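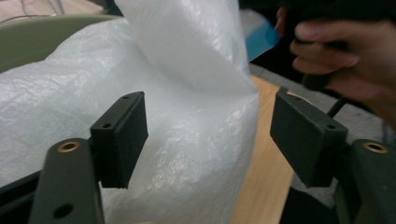 **Helter, "Umex" single: which mix is on the video?**

**brakebeat90** (December 21, 2020)
The video for Umex uses a different mix from the one on the streaming services. I lined both up in an editor. The video version runs 7 seconds longer, the second chorus has no backing vocal, and the bass is rolled off below 90 Hz. There is also a noise bed under the intro that is missing from the single. To my ear it is crumpled plastic sheeting, the thin translucent white kind as in the photo at the top, recorded close and panned hard left. Does anyone know if this is the album mix?

**lowshelf**
The roll-off may come from the upload. Compare against the version on the label's own site before blaming the mix. I agree on the missing backing vocal.

**brakebeat90**
Checked. Same roll-off on both. The kick is also quieter, by 2 dB at the first verse.

**Tamber**
It's the Lachance mix. Lachance did the radio edit of the previous single and did the same thing to the low end there. The sleeve of the promo CD lists two mixes, "Lachance" and "Brakolov". The Brakolov one is what went to streaming.

**lowshelf**
Do you own the promo, or are you going by the auction listing? The listing had the credits swapped for a month.

**Tamber**
I own it. Number 41 of 200. Track 2 is the video version, with the noise at the front.

**oldtapehead**
Not convinced by the plastic. That noise is vinyl crackle with the top end boosted. You can hear it repeat.

**brakebeat90**
It doesn't repeat. I looked at the waveform for the whole intro and found no loop point. Crackle gives you short isolated clicks, and these are clusters with a tail.

**oldtapehead**
A long enough sample won't show a loop point in an intro that short. I still say vinyl.

**Tamber**
For what it's worth, the promo has it in both channels, slightly wider on the left. So "hard left" may be the video encode.

**brakebeat90**
Possible. I only have the stereo stream. Could you post a level reading for each channel?

**Tamber**
Will do once the CD drive is back on the desk.

**lowshelf**
The album is down for April, so the track list should settle the mix question. It won't settle the plastic.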